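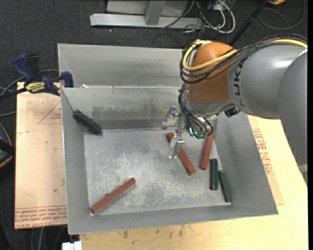 Community Garden and Rain Barrel Inspection – Spring Checklist with Comments

Town of Ziltport, Brastia Street site
Inspected by: Rhea Layug
Accompanied by: Eulalia Quiroga, Parks Office
Month: May

How to read this list. Every item has one of four marks: OK, Minor, Repair, or Not Checked. After the mark I write my comment. Where the item is the same as in the fall inspection I write "as before" and I do not repeat the whole text. The council asked that the comments are understandable for residents, so I tried to avoid technical words.

Section 1. Entrance and paths

1.1 Main gate opens and closes fully – OK
The gate moves well. The latch was changed during winter and it closes with one hand.

1.2 Side gate on Drekia Lane – Repair
The lower hinge is loose in the post. The gate goes down when it is opened and it scratches the pavement. A person with a wheelchair or a stroller will have difficulty. Please keep this gate closed with the chain until the post is replaced. The post is rotten at ground level, so a longer screw will not help.

1.3 Main path, width and surface – Minor
The gravel is thin near the tool shed and the fabric under it comes up in two places. I put my shoe under the edge easily. One load of gravel should be enough for it.

1.4 Path slope at the lower beds – OK
As before.

1.5 Notice board – Minor
The emergency phone number is still the old one. Eulalia wrote the new number by hand on the spot, but it should be printed. The climate plan summary from last year is also still hanging there and the sun made it almost white.

Section 2. Raised beds

2.1 Bed frames, corners and screws – Minor
Beds on the north side are good. Bed 6 has a corner that opens toward the path, with the screw point outside. I bent a piece of rubber over the point for now. The plot holder was not present, so a note was left.

2.2 Height of accessible beds – OK
Measured 83 centimeters at the lowest side. The space for knees is free. In the fall there were buckets stored under one bed and now they are gone, thank you for this.

2.3 Soil level – OK
All beds filled after the winter. The compost came from the municipal yard and I saw a few pieces of plastic in it, small ones. I took out what I could find. Eulalia will mention this to the yard.

2.4 Treated wood – Not Checked
For the two beds built by residents I could not find any paper about the wood. Until we know what it is, I recommend to grow only flowers in these two beds. I understand this is not a welcome comment, and I am ready to change it when somebody brings the receipt.

Section 3. Rain barrels and water

3.1 Barrel base is level and stable – Repair
Barrel at the shed, west corner: the base leans toward the path. A full barrel is very heavy and must never stand like this. We emptied it during the inspection and turned the diverter on the downspout to the closed position. Please do not turn it back before the base is rebuilt. I would like paving stones on packed gravel, and not the bricks again.

3.2 Lids closed and child-safe – Minor
One lid is missing its screw. A small child can lift it. The same model from Tseng is used at all the barrels, so a screw from the spare box will fit.

3.3 Mosquito screens – Minor
Three screens are good. The screen on the barrel near the bean beds has a hole where a pencil can pass. With the warm weather coming, this should be closed before the end of the month.

3.4 Label "Not for drinking" – OK
All barrels have the label in two languages. Very clear.

3.5 Overflow hose – Minor
The overflow goes in the direction of the neighbor's fence. There is no damage today, but after strong rain the neighbor complained in the past, and he was right in my opinion. The hose should be led to the rain garden. We have 20 feet of hose in the shed and this is sufficient.

3.6 Town water tap – OK
No dripping. The backflow part has a valid tag.

Section 4. Rain garden

4.1 Inlet free of leaves – Minor
Leaves and some bottles were in the inlet. We cleaned it together in a few minutes. Somebody from the plot holders should look at it after every storm. At present it is nobody's task in the duty list.

4.2 Standing water – OK
The garden was dry although it rained on the weekend. The plan says that water must be gone in two days.

4.3 Plants – OK
Most plants from last year survived. The bare place beside the inlet can receive new sedges in the fall. Summer is not a good time for planting there.

4.4 Edge stones – Minor
One stone moves under the foot. Please set it again with the flat side up.

Section 5. Compost area

5.1 Bins closed, no signs of rats – Minor
There is a fresh hole behind the third bin. I cannot say which animal made it. I filled it with stones and soil and I will look on Monday if it is open again. Cooked food was found in the bin, bread and rice. Cooked food is not allowed and the sign says this, but the sign hangs behind the open lid where it is not seen.

5.2 Temperature of active pile – OK
The thermometer showed 60 degrees Celsius in the middle. Good. It can be turned this week.

5.3 Tools at the compost – Minor
The fork was standing with the teeth up against the bin. Teeth always down, or hanging on the wall.

Section 6. Tool shed and solar panel

6.1 Shed door and lock – OK
As before.

6.2 Shelves fixed to the wall – OK
I pulled on every shelf and nothing moved. Heavy things are now at the bottom as I asked in the fall.

6.3 Fuel and chemicals – Repair
There is a gasoline can in the shed. The garden has only battery tools since the council decision on small engines, so I do not know why it is there. The can has no name. Eulalia took it to the Parks Office, and the owner can collect it there.

6.4 Solar panel on the roof – Minor
The panel is firm. One cable hangs free between the panel and the wall and moves in the wind. It needs two clips. The panel is dirty on its lower part, and this reduces the charging, but please nobody goes on the roof to clean it. A long brush from the ground is enough.

6.5 Battery charger – OK
The charger stands on a tile and nothing that can burn is near it. I ask to keep it so.

6.6 First aid box – Minor
Complete except the eye wash, which is past its date. Gloves are only in size small.

6.7 Fire extinguisher – OK
The needle is in the green part. The tag is valid. The access was free.

Section 7. Trees and shade

7.1 Dead branches above paths – Repair
The maple at the side gate has a dead branch over the bench. Until the town tree crew cuts it, the bench must be moved or closed with tape. We moved it to the sunny side. I know that the shade is the reason people like this bench, so it can go back after the cutting.

7.2 Young trees, stakes and ties – Minor
Ties on two young trees are too tight and they begin to cut the bark. I loosened them. The stakes can be removed next spring.

7.3 Water bags on young trees – OK
All filled.

Repairs, in the order in which I would do them

Barrel base at the shed (3.1). Stays empty until done.
Dead branch on the maple (7.1). Request sent to the tree crew.
Side gate post (1.2). Chain stays on.
Gasoline can (6.3). Already removed, only the owner is missing.

The minor points can be done by the plot holders on the next work morning, which starts at 9 a.m. The cable clips in 6.4 should be done by the electrician of the town, please, also if it looks easy.

General comment
The garden is in better condition than in the fall, above all the shed. The weak side is still water – where it stands and where it goes. If the council wants to add more barrels under the climate plan, I recommend that the bases are built first and the barrels are ordered after.

Questions about this list go to Eulalia Quiroga at the Parks Office. I will come again when the barrel base is ready, and I will check only 3.1, 3.5 and 1.2 at that visit.

R. Layug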